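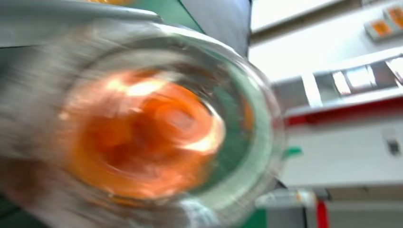

How many checkpoints can one Plilden patrol reader hold?
Each reader stores up to 438 checkpoints, which may be divided between 20 separate patrol routes.

Plilden Patrol Reader, Model 307

The Plilden Patrol Reader is a handheld unit for guards on foot patrol. The guard touches the reader to a checkpoint tag, and the time, the tag number and the guard's own number are recorded. No telephone signal is needed during the patrol. Records are passed to the site computer when the reader is returned to its dock.

Supplied with each reader
Charging dock and mains lead
Belt clip and wrist cord
20 checkpoint tags with fixing screws
Printed guide for guards and supervisors

Checkpoint tags
Tags contain no battery and may be fitted indoors or outdoors. They should not be fixed directly to bare metal; a spacer (part 194) is available for gates, steel doors and shipping containers.

Reports
Supervisors may print a report by route, by guard or by shift. Missed and late checkpoints are listed first. Reports may be saved as a spreadsheet or sent by email at a set hour.

Existing customers
Readers bought before November 2024 require a software update before they can be used with the new dock. The update is free of charge and is carried out by Jusow at its Plostport service desk. Old docks remain supported.

Orders and hire
Readers may be bought outright or hired by the month, with a minimum hire of three months. Orders from guarding contractors should be addressed to Vendula Charvát, Contract Sales. Questions on repairs and spare parts should be addressed to Ctibor Kováčik, Service Desk.

Page last revised: February 2025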